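Appliance shop opens its floor to robot demonstration

Visitors to the Nallora home store in Kernton were able to watch a robot at work among the washing machines on 27 Oct 2026, when the retailer held an open day with the automation firm Jondow.

The robot, an arm with a two-fingered gripper, was shown in the laundry appliances section. Over 90 people had booked a place, and they were let in by small groups through the afternoon. Each demonstration lasted 21 minutes, with time for questions afterwards.

Jondow has been developing the system since September of last year. The firm wants it to handle everyday jobs in shops and homes, such as opening doors, pressing buttons and moving goods between shelves.

"A shop is a harder place than our workshop," said Phúc Tiêu, who leads the project. "There is glass everywhere, the lights bounce off everything and people walk past. If it can cope with that, a kitchen should be manageable." 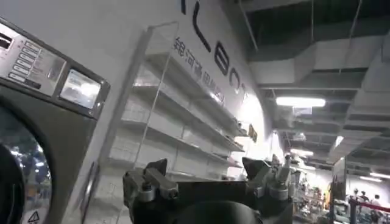
The arm carries a small camera close to the gripper, which it uses to judge how far away an object is. Tiêu told visitors that shiny panels and clear plastic were still the hardest things for it to read, and that the team had set aside most of the winter to work on them.

Loretta Szabo, the store manager, said the shop had no plans to replace staff. She would like to see the robot used before opening time, when deliveries have to be unpacked and display models checked.

"We have 130 appliances out on show and somebody has to go round all of them," she said. "It's slow work and it starts early."

Questions from the public were mostly about price and safety. Jondow would not give a price, but said the arm was set to stop if it met more resistance than expected. One visitor asked whether it could fold shirts. Tiêu said it could not do so yet.

The next open day will be held at the Delaunay shopping centre, where 19 sessions are planned over two days. Entry is free but places must be booked through the store's customer desk.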